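Moving from Kisden to Dollham, worth it?

stanislawa_cz
So my lease is up in November and I'm looking at a place in Dollham. Rent is 600 less a month (!!) but the house dates from 1867 and I've never lived in anything older than my mom. Anybody here made the move?
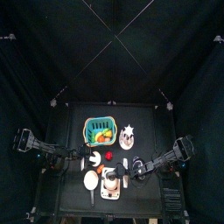 The commute would be four stops on the train, which I can live with. It's the heating bills that scare me.

ramalho_rd
Did it eight years ago and I'd do it again. Get the windows checked before you sign anything.

klysenko
Gotta disagree. Those old places eat money all winter, and you'll spend what you saved on rent. Stay in Kisden.

ramalho_rd
Mine doesn't! New storm windows and a rug in the hall, done.

stanislawa_cz
Ok, going back for a second look after work, around 4. Will ask about the windows.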